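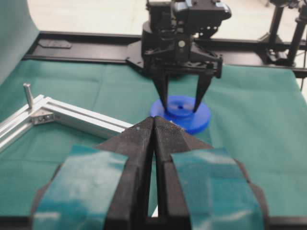 Takumi Kawaguchi wants to know how to stop his scrapbook pages from rippling after he glues down thin paper. He writes:

I'm putting together an album for my parents, mostly photos from the years we lived in Isville. The base pages are 12x12 cardstock and I'm layering lightweight patterned paper on top, then the photos. I've been using a Purwood liquid glue. It goes on fine, but by the next morning the patterned paper has waves in it, and on the bigger pieces the whole page curls up at the corners. I have 43 pages planned and 8 of them are finished, and I don't want to keep going if they're all going to look like this. I tried putting less glue on and it helped a little. Is it the glue or the paper? And can the finished pages be saved?

Posted in Paper Crafts, Tue 12 May
Answers (3)

Answer 1 (marked helpful by 17 members)

Mostly the glue. Liquid glue has water in it, and thin paper swells when it gets wet. Cardstock takes up the water more slowly, so the two layers move by different amounts and you get waves. Use a dry adhesive for anything bigger than a playing card. A tape runner is fine for photos. For full sheets of patterned paper I use double-sided adhesive sheets. Peel back one edge of the liner, line that edge up, and smooth down as you pull the rest away. Keep the liquid glue for small die cuts and buttons.

If you want to stay with wet glue, spread it thin with an old gift card, all the way to the edges. Don't put it on in dots or a zigzag. Lay a sheet of wax paper over the page and leave it under heavy books overnight.

For the finished pages, try the books first. A week is better than a day. Curled corners usually come down, waves in the middle of a big piece usually don't. Don't iron them with the photos on. If a page is really bad, cut a new background and mount the old page on it with a half-inch trimmed off all around.

Answer 2

I had the same trouble with Purwood and switched to the Shimada tape runner. No more ripples. The refills cost more but you go through fewer than you'd think. Also check that your albums are stored upright and not packed too tight, mine got bent that way.

Answer 3

Agree with the first answer except I don't like adhesive sheets for an album that might get changed later, you can't get anything back off. I run tape around the border and one X across the middle. My September vacation album was done like that, nearly 60 pages, and it's still flat.

One more thing is grain direction. Bend the paper gently both ways and it will give more easily one way than the other. Match that on both layers and it will curl less. The Piller pads I buy have it running top to bottom but I don't know about other ones.

Comment on Answer 3

Does the X show through on light colors?

Reply

On vellum yes. On regular patterned paper I can't see it.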